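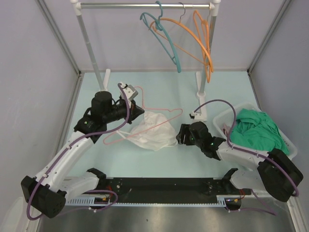
Section 4. Assembling and loading the Gesura closet rail. Read all of it before you open the hardware bag. Parts go missing when people open the bag first, ask Wichai. Clear a flat spot, table or floor, and lay the two uprights on it. Keep a few hangers handy for the level test in step 7. Thin ones like the pink one lying with the crumpled white garment are fine for light stuff, tops, blouses, that sort of thing. Coats need the wide shouldered kind, see 4.3.

4.1 Putting it together

1. Sort the fittings. Corner connectors are stamped L and R on the inside. If the stamp is faint hold it under a lamp.
2. Push each upright into its foot until it clicks. No click, pull it out, turn it half way, try again.
3. Fit the connectors on top of the uprights. Hand pressure only.
4. Slide the rod into the left connector first. Then the right. Don't force both at once.
5. Lock screws go in from behind. Finger tight, then a quarter turn with the key.

CAUTION: Do not use a power driver on the lock screws. Strips the plastic and we dont replace stripped connectors under warranty.

6. Stand it up. Rock it gently. A little give is OK, a wobble is not. Go back to step 2.
7. Level test. Hang one empty hanger mid rod and let go. If it slides, shim the low foot.

NOTE: Carpet. Long pile throws the level off for the first day or so, feet sink in. Check again next morning.

4.2 Choosing where it goes

Away from radiators. Away from direct sun if you hang anything dyed. Leave a hand's width behind it so sleeves don't rub the wall.

If you bought the Prakwood wall bracket (sold separately, part 302) fit it now, before loading. Instructions are on the bracket card. The card says to use 2 screws. Use 2 screws.
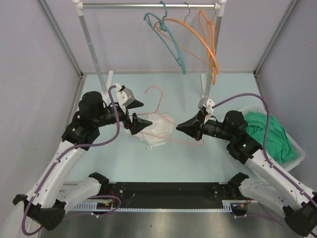
4.3 Loading

1. Heavy items over the feet, light items toward the middle.
2. Load both ends evenly. Dont fill one end and come back for the other later, it leans.
3. All hooks facing the same way. Makes it a lot easier to grab an armful in a hurry.
4. Sheer or slippery fabrics: button the top button or use the notch strips. Knits get folded, not hung. They grow at the shoulders.
5. Long dresses at one end so hems don't drag across the foot.

CAUTION: Never hang wet laundry on this model. The rod is fine, the fittings swell. Use the Trulura drying frame for wet things.

4.4 Seasonal check

Do this in December, or whenever you swap the winter clothes over.

- Take everthing off first
- Wipe rod with a dry cloth, no polish
- Quarter turn on the lock screws if loose
- Look for white stress lines on the connectors. Any lines, stop using it and order new ones

Spare parts: write to Orathai Yimyam at the Mahawong parts desk, give the number on the underside of the left foot. Screws and shims are free, connectors are not.

Section revised 6 March 2019. Replaces the loose sheet in older boxes, throw that one out, steps 4 and 5 were swapped.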